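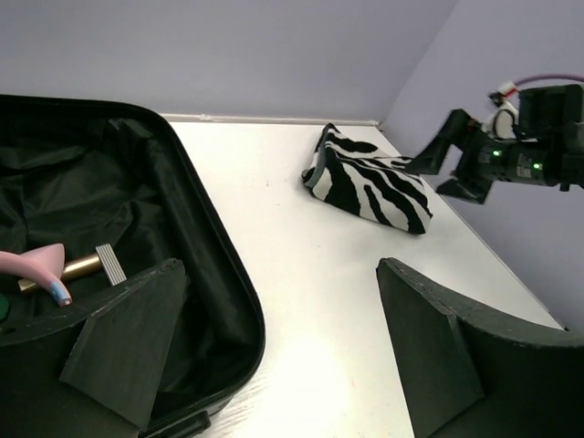

Kurkero asked, before the June meeting, whether a country that can buy pictures from space by the hour has any need of a satellite of its own. The question came in writing and was copied to all of us. I should like to take it as the starting point for this talk, as it is a fair question and the usual replies to it are weak.

Slide 1. Title and date: 22/09/2024. Thank the hosts. Mention that questions will be taken at the end and that the session is being recorded for members who could not travel on a Sunday.

Slide 2. What the Astine programme is.
Astine is a small Earth observation satellite, to be built by Munau and controlled from the ground station at Furtună. Its main work will be flood mapping, crop surveys and the yearly check of the coastline. It carries one optical camera and no radar. Please stress this last point early. Several people at the June meeting believed that it would see through cloud, and it will not.

Slide 3. The orbit.
The planned height is 717 kilometres, passing close to both poles. The satellite will cross our latitude in the middle of the morning, local time, on every daylight pass. Shadows then fall in much the same direction from one visit to the next, and pictures taken weeks apart can be compared with less correction. Pause here. The diagram is crowded and the audience will need a moment to find the ground track.

Slide 4. Buying a place on a rocket.
We do not launch our own satellites and there is no plan to do so. Astine will travel as a second passenger, which means the main customer chooses the date and we accept it. The contract allows for a delay of up to 12 months before either side may withdraw. Storage during a delay is at our expense. Members have asked for the storage charge to be shown separately in the accounts, and this has been agreed.

Slide 5. Ground station.
The dish at Furtună was put up for weather work and has been kept in good order. It needs a new receiver and a second power supply. The access road floods in spring -- the operations group is aware of this and has asked for the equipment to be delivered before winter. Night shifts will be covered by remote control from the Munau offices.

Slide 6. Pictures for public use.
Under the draft rules, all images of our own territory will be free to public bodies after a short holding period. Commercial users will pay by area. The draft lists 1,965 map squares, of which 111 are marked as restricted. Restricted squares will still be photographed, but release requires a signed request. Do not be drawn on which squares these are. If pressed, refer the speaker to the annex, which gives the grounds for restriction but no locations.

Slide 7. Back to the question from Kurkero.
Bought images are good, and we shall go on buying them. The difficulty lies in the order of service. During the last floods our request was placed behind those of larger customers, and the pictures reached the rescue services after the water had begun to fall. With Astine the order of work would be set here, and it could be changed on the same day. That is the case for the satellite, and it should be put plainly. It should also be said that one satellite cannot visit every place every day, and that cloud will spoil a good share of the winter passes.

Slide 8. Costs. Read the table from the top and do not skip the insurance line. The figure for insurance is an estimate and is marked as such. Operating costs are given per year, in current prices.

Slide 9. Next steps. The design review comes first, followed by the order for the camera, which has the longest delivery time of any part. The rules on release of images will go out for written comment in the meantime. Comments should be sent to the programme office and not to Munau.

If time is short, leave out slide 5 and go straight from the launch contract to the release rules. Printed copies of the annex are on the table by the door.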